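About us

Hello, and thanks for clicking through! I'm Tuva Kristiansen, and I started Plirngate with Märta Forsberg because we were both fed up with seeing perfectly good computers go into the shredder. We take old office machines apart and get the useful bits back into circulation, and these days robots do a fair share of that with us.

We've grown a bit (there are 12 of us now) and the workshop has filled up nicely. What people seem to like best, though, is coming to see it, so every September we open the doors on a Thursday afternoon and let anyone wander in. Last time nearly 600 of you came, and we ran out of biscuits before three o'clock!

The bench everyone crowds round is Eskil's. Eskil Brekke looks after the arms, and he'll happily talk about memory slots until you drag him away. He lays an old tower on its side, takes the panel off and brings the arm down over it, and then the questions start. Mostly from the under-tens, who ask much better ones than the grown-ups.

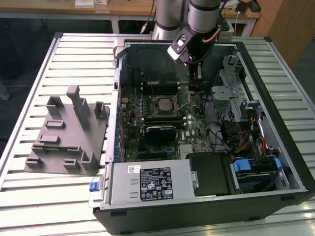

Eskil's bench on open day: the gripper over an opened desktop tower.

If you come along, do ask about the grey printed fixture next to the computer. Märta draws all of those herself and she's on her umpteenth version.

School groups are very welcome too, at any time of year. Tineke Van Loon runs those visits, 2 hours each with plenty of screwdriver time, and she can usually find you a date within the month. Drop her a line through the contact page and tell her how many are coming and whether you need parking for a coach.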